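Ticket 3818
Product: Vomus heat pump dryer, with Onari app
Reported by: Ilaria Lombardi
Status: Closed
Category: Cycle ends early

Problem as reported

Dryer stops before the load is done. Happens on Cottons and on Mixed, mostly with small loads. The display counts down as normal, then drops to the end and plays the finish tune. Items at the waistband and pocket seams come out damp and the rest feels fine. Water tank is emptied after every load. The app shows code 131 in the history, but nothing shows on the machine itself.

First reply from support

Code 131 means the moisture sensor read "dry" for longer than the programme expects while the drum was still turning. It is logged in the app only. Please try the following and reply with the result.

Clean the two metal strips inside the drum, just behind the door filter, with a cloth and a little white vinegar. Fabric softener leaves a film on them.
Rinse both layers of the door filter under the tap and let them dry.
Run a load that fills at least a third of the drum.
Button up trousers and turn them inside out. 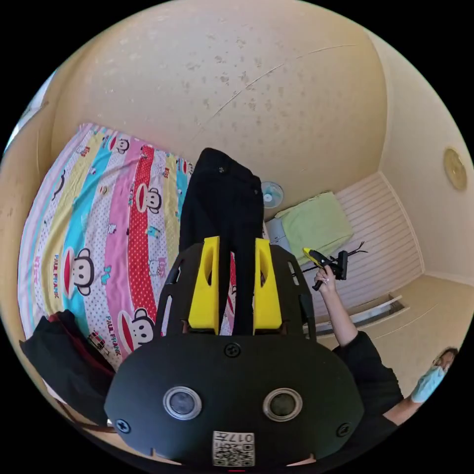

Black trousers with two small buttons near the waistband.

Customer update, Wednesday, 7.40 pm

Cleaned the strips. The cloth came away grey. Filter rinsed, there was a lot of fluff between the layers. Ran Cottons with towels and it finished properly. Ran Mixed with three pairs of trousers and a few tops and it stopped early again, same code. Firmware in the app says 254. Machine is level, I checked with a spirit level on the top.

Second reply from support

Thank you. Towels finishing properly tells us the heat pump and fan are working. The fault is with how the sensor reads light loads. Firmware 254 has a known problem on Mixed: the dryness level goes back to Iron Dry after a power cut, even when the panel shows Cupboard Dry. Has the machine been switched off at the wall lately?

Customer update

Yes, I switch it off at the wall after each use. I didn't know it mattered.

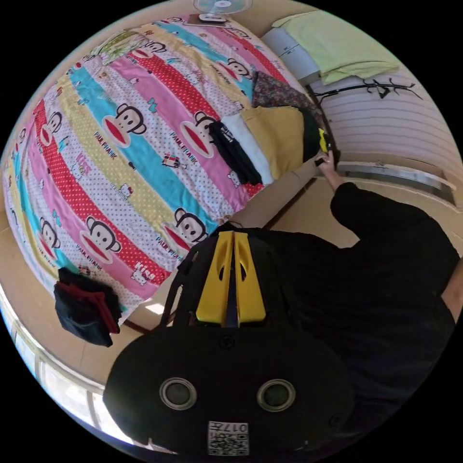

3 min read

Cause and fix

The dryness level is held in memory that needs standby power. On firmware 254, when the power is cut, the panel keeps the old setting and the control board does not. The board then runs Mixed at Iron Dry, which leaves thick seams damp. Dirty sensor strips made it worse, so cleaning them helped with the towels but did not clear the fault.

To set it again:
1. Turn the machine on and choose Mixed.
2. Change the dryness level to any other setting, wait for the beep, then change it back to Cupboard Dry.
3. Hold Start for 3 seconds until the padlock light flashes.
4. Leave the machine on at the wall, or repeat the steps each time it has been off.

Customer update

Done. Two Mixed loads since, both finished with no code in the app. Waistbands dry. Will leave it on standby until there is an update.

Closing note

Resolved by resetting the dryness level. No engineer visit needed. Firmware fault passed to the control board team. Reopen this ticket if 131 comes back.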